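Wistuvano progress note for Hennessy, 18th February
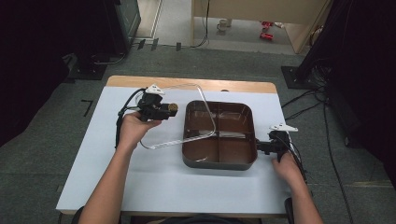
Lid work on the four-compartment tray, with a hand-held gripper on each side.

Hi Matilde,

You asked for something shorter this time, so I'll try! The big news is that the lid task is in. We now have 2,807 demonstrations altogether, and 373 of those are the clear lid going on or coming off the tray. I was hoping for more, but lids are slow (they flex, and you have to keep the tray from sliding with the other hand), and I'd sooner have fewer good ones.

The method is the same as in the proposal. A person does the job with the two hand-held grippers, we track the markers on top, and the policy learns from that without any robot time at all. Vilgot Blomqvist rewrote the part that lines up the left and right tracks, and wow, it helped. Before that the two hands drifted apart on long recordings, and the policy would let go of the lid too early. We retrained on the cleaned-up tracks and the early letting go mostly went away in our tests.

What still bugs me is the clear plastic. The policy loses the lid's edge when there's glare off the inside of the tray, and then it presses down in the wrong spot. We tried three ways of adding fake glare to the training images, and one looks promising enough that I want to run it on the full set before I brag about it.

Money is fine. We're under on equipment and a little over on labeling, and I'd like to move some across if Hennessy is okay with that. Could you let me know before the end of February? Next up are the seven Skeso containers, starting with the ones that have hinged lids.

Talk soon,
Matt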